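Man charged after break-ins at Lollton storage units

I've been writing up the police log in Lollton long enough to know that storage unit break-ins usually get one line and then vanish. This one got a whole page, so bear with me, because I spent most of an afternoon at the courthouse reading it (and paying for copies by the sheet, thank you very much).

A 61-year-old man was charged this week with burglary and possession of stolen goods after 21 units were opened overnight at the Peker storage yard on the north side of town. The locks were cut and then hung back on the latches so they looked fine from the driveway. I walked right past two of them when I went out there and would never have guessed.

According to the charging papers, the first call came in at 4 a.m. from a driver dropping off a rental van. He saw a flashlight moving between the rows and thought it was the night guard. The yard hasn't had a night guard since April.

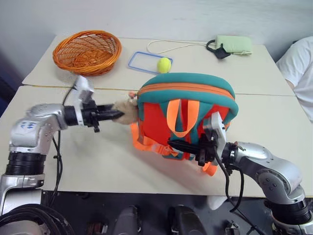

Maxence Leclerc lost a set of winter tires and his late father's tools, and he told me the tires can be replaced but he'd crawl over broken glass for the tool chest. He only heard about the break-in when a neighbor from the next row called him. The yard's own letter hadn't reached him when we talked, and he'd already been out there with a new padlock by then.

Police say they found a good part of the missing property in a garage off Barbier Road. I asked for the list and got a trimmed version: power tools, fishing rods, a sewing machine, two bicycles and a lot of boxes marked only "household." If you rent at Peker, the desk officer wants you to bring in your rental agreement plus any receipts or serial numbers you can dig up. Photos count too, even bad ones! 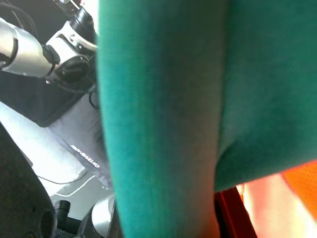 2 min read

The man's lawyer told the judge her client had bought the goods in good faith at a flea market and had never set foot in the yard. The prosecutor answered that a bolt cutter was found in the same garage. The judge set bail and told the man to stay away from the property, and the whole hearing was over before I'd found a pen that worked.

I also called Unusero, the company that looks after the cameras at the yard, to ask if they were recording that night. A polite person took my number and promised a call back. I'm still waiting, and so are the police, who say they've asked for the footage from both gates.

The case is due back in court next month. Until then the claimed items stay in the evidence room, so Leclerc can look at his father's tools but can't take them home. He's been in once already and says the chest is there, with the top drawer missing.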